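Treltside Laundry and Alterations – minutes of the equipment review meeting, 18 September 2019
Taken by Viola Leone

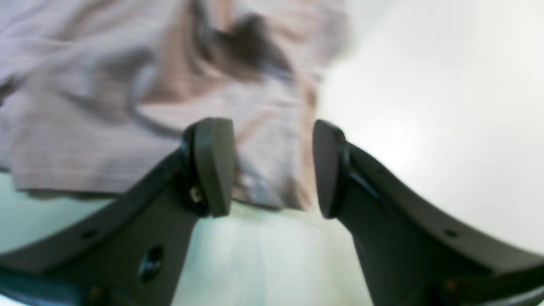
Who came

Janelle Ocampo (chair), Jhun Mangubat, Erlinda Cabanatuan, Rosalinda Umali and me. Rosalinda had to leave for the dentist before the last item, so her vote on that one came by text.

I've written these up the way I always do, meaning mostly the way people said it. If I've put words in your mouth, tell me before Friday and I'll fix them!

Minutes from June

Approved with one change. Erlinda pointed out that I had her agreeing to "look into" the new steam table, when what she said was she'd think about looking into it. Changed.

The Plotetti folding arm

This was the big one and took up most of our time. We've had the Plotetti kit on trial on the back bench, the arm with the two-finger gripper and the soft pads, and we need to tell Dizon (they're the dealer) whether we're buying, renting or sending it back.

Jhun went first because he's been running it. He likes it a lot more than he did in June, when we only had the sales sheet to go on. He says it's good at picking one piece out of a pile and laying it on the bench, and that part he'd keep tomorrow if it were up to him. Folding is slower. Towels and pillowcases are fine. Anything with sleeves, he ends up finishing by hand, and he'd like us all to stop giving it sleeves.

Erlinda asked about knits, especially the ribbed ones, since those are most of what comes back to us with complaints. Jhun said he hasn't had a snag so far with the rubbery pads. Erlinda said "so far" was doing a lot of work in that sentence. I asked if we could get a second set of pads to keep only for light colors, and everyone thought that made sense – Jhun will ask Dizon what they cost.

Rosalinda wanted to know how long it takes to learn. Jhun had her going in an afternoon, so she answered her own question, really. Her gripe is the manual. It jumps from setup straight to troubleshooting and the page on changing the pads has you taking out the screws before it tells you to power down. She's marked up our copy in green pen and it's hanging on the hook by the bench. Please use that one.

I said I'd like the pile to be smaller when it's feeding from the left. When we heap things up, it grabs two pieces at once and then I'm the one untangling them. Jhun agreed and will put tape on the bench to show how high to stack.

Money

Janelle read out the quote from Dizon. Renting is $200 a month, with a $90 charge for each service visit after the first. The quote to buy is $1576 for the gripper and pads, but the arm is priced separately and that page was missing from what they sent us. Janelle was not thrilled. She won't talk about buying until she has the whole number in front of her, and I'm with her on that.

Erlinda asked if we'd be tied in. The rental runs month to month, according to Janelle, but they keep the deposit if we quit early in the first three. Erlinda wants that in writing with the word "early" spelled out.

Feron

We also have the brochure from Feron, who make a folding table with no arm at all. You lay the shirt down and the flaps do the rest. I think it looks great for shirts (sleeves!) but Jhun pointed out somebody still has to lay every shirt down flat, and laying down is the part that wears out our shoulders. Rosalinda has seen one working at her cousin's place and said it's loud. We decided not to ask for a trial yet. Janelle will keep the brochure.

What we decided

Keep renting the Plotetti arm through the end of the year, four in favor and Erlinda abstaining until she sees the deposit wording. Flat goods and picking from the pile only. Knits can go through if one of us is standing there. No beads, no lace, nothing with a customer note pinned on it.

Who's doing what

Jhun – price on spare pads, tape on the bench.
Janelle – missing page of the quote, deposit wording.
Rosalinda – type up her green pen notes and send them to Dizon.
Erlinda – pull the complaint slips for knits so we can compare later.
Me – these minutes, and a sign about sleeves.

Anything else

The back door still sticks. Janelle has called the landlord again. Next meeting is at the same time next month, and Erlinda is bringing the coffee.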